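How to Record Pick-Up Examples with a Hand-Held Gripper

Posted 7/21/21 by Citlali Ledesma

These are the steps we use at Wollside when we gather grasping examples for the Twal training set. You need one hand-held gripper with its camera mounted, a clear stretch of table and a few household items. Set aside 15 minutes for your first batch.

1. Check the gripper before you start.
Squeeze the handle all the way and let it go a few times. The fingertips should meet flat along their whole length. If one side drags, tighten the screws on the pads and try again. Wipe the lens with a dry cloth.

2. Put the item down.
Lay it flat, well away from the fingertips, so the recording includes the approach as well as the grasp. A tube of toothpaste is a good first item. Turn it a little between takes and don't bother lining up the label. Upside down is fine.
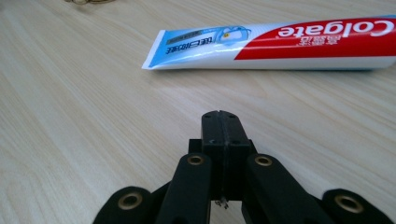 Hold still for a moment before you move. The software uses that pause to find the start of the example, and takes without it get thrown out when Hemant Maurya runs the sorting script.

3. Make the grasp.
Move in at a steady speed, open the fingers on the way, and close them around the thickest part of the item. Lift it clear of the table, hold, and set it back down. Keep your other hand out of view. If you miss, finish the motion and record a new take - don't fix it halfway through.

4. Change one thing at a time.
Do eight takes with the item in different spots, then change the angle of your wrist and do eight more. After that you can switch to a new item.

5. Record the background too.
Take three short clips over the table with no item between the fingers. Keep the fingers apart and drift slowly along the grain. Leave any scuffs or marks on the wood as they are. The model has to learn that a dark streak is not something to pick up. 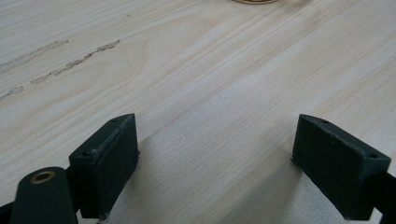 Fingers open over bare wood, with dark streaks at upper left.

6. Name and upload.
Use the item name, your initials and the take number. Background clips get "bg" in place of the item name. Our set had over 3611 clips at last count, and fixing names by hand is slow work. Send problems with the upload page to Ezequiel Magaña.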